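Pouring water with two grippers, part two

June 23, 2018

In the last post I promised to write about the grippers and then I wrote mostly about power supplies. Sorry for this. Today it is really about the grippers.

For those who are new: I have had two arms on one table since October, and I use them to compare small things that are hard to compare from a data sheet. I am not a company and I don't sell anything. I work on controllers during the day, and this is what I do in the evening with the same kind of problems but with less paperwork.

The question this time was simple to ask. I have two candidates for the finger set. The first one is from Ternik, and it is the one I have used the longest. The second one is from Raltia, and it came to me through Kurniawati Wijaya, who had a spare pair after her own project finished. Both are parallel grippers with a linkage, both have flat pads, and on paper they are nearly the same. The stroke is a little bigger on the Raltia. The Ternik is lighter. If you read only the tables, you would buy the cheaper one and go to sleep.

But I wanted to know which one pours better.

Pouring is a good test because it asks for several things at the same time. The grip must be strong enough that the bottle does not turn inside the pads when the weight moves forward. It must also be gentle enough that you don't leave marks on the paint. The wrist must rotate slowly at the beginning, when nothing comes out, and then it must become even slower at the exact moment when the water starts. And after that you must stop, and the stopping is the most difficult part. A person does it with a small quick movement of the hand, without thinking. My controller thinks about it a lot and still does it late.

The setup

I wanted the same test for both finger sets, so I kept everything else boring. One cup, one bottle without its cap, a white table and a white cloth behind it. The cloth is an old bed sheet and I should have ironed it. The wrinkles make small shadows, and my first segmentation script believed that two of them were objects. I solved this with a threshold and not with the iron, which says something about me.

The bottle starts with 509 grams of water. Why 509? I wanted 500, I poured too much, and I decided to keep the number and repeat it every time. With a kitchen scale it is as easy to repeat as any other number.

The software is Drakside for the motion and my own node for the force limit. I know that some readers prefer Mangundap for two-arm work, and I tried it in the winter. I liked the planner very much. I did not like that each time I changed the tool offset I had to restart the whole thing. When you are swapping fingers four times in an evening, this becomes the only thing you remember.

Closing on the bottle

The first problem was height. If you grip low, the bottle is stable while it stands, but when you tip it, the heavy end is far from the pads and everything wants to rotate. If you grip high, near the shoulder, the pads meet a curved surface and you have only a thin line of contact. I moved the grip point up in small steps until the slipping stopped, and for this bottle the answer was around the middle, a bit higher than I would have guessed.

With the Ternik pads I needed a clearly higher closing force to hold it there. The pad surface is hard and smooth. With the Raltia pads the same grip was quiet at a lower force, and I believe this is only the pad material and has no connection to the mechanism. I could probably glue something on the Ternik pads and lose the difference. I will try it, but I did not want to mix it into this comparison.

The second problem was the approach. The bigger stroke of the Raltia sounds like an advantage, and for a wide bottle it is. But open fingers also need space on both sides. When the cup is near, one open finger comes down uncomfortably close to it. On my second evening I pushed the cup over in this way, with the water already in it, and I learned that my table is not level. Now the approach comes with the fingers only partly open, and they open fully at the last moment.

The wrist cameras

I like the wrist view very much for the approach. You see both pads and the thing between them, and if the bottle is nearer to one finger than to the other, you see it immediately. For the pouring itself I don't trust it. During the tilt the camera turns together with the hand, and my poor script must understand a world that is lying on its side. So for deciding when to stop I use a view from outside, at chest height, looking at the cup.

The shiny neck of the bottle was a small trouble too. Metal reflects everything, and my edge detector finds about twice as many circles there as I would like. Finally I stopped looking for the mouth at all. I find the body, I know the length of the bottle, and I calculate where the opening should be. It is less elegant and it works better.

What I measured, more or less

I gave each finger set the same job: fill the cup to a line below the rim and stop. I looked at the final level, at the water on the table, and at how much the bottle turned in the grip. Slow tilt first, then a faster one.

At slow speed I can't choose a winner. Both were fine. At the faster speed the Ternik let the bottle turn a little in three of the runs, always at the start of the stop movement, when the wrist reverses. The Raltia held it. On the other side, the Ternik is lighter and the arm shakes less when it stops, so the last drops fell where they should fall. With the Raltia I had to wipe the table more often.

If somebody asked me today, I would say Raltia for heavy things and Ternik for everything else. Kurniawati says I will change my mind when I have to replace a Raltia pivot, and she has replaced them, so maybe I should listen. 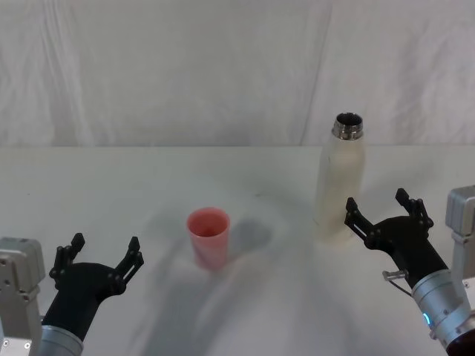
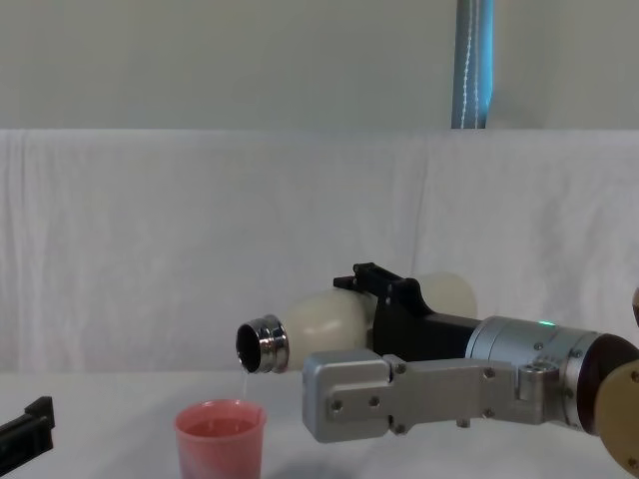
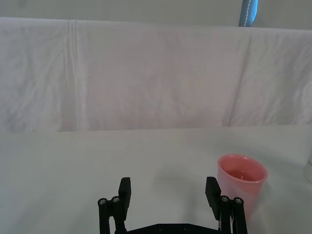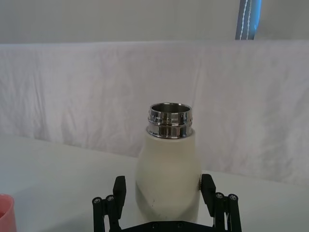 The pink cup and the white bottle on the test table, from different cameras. The second picture is the pour.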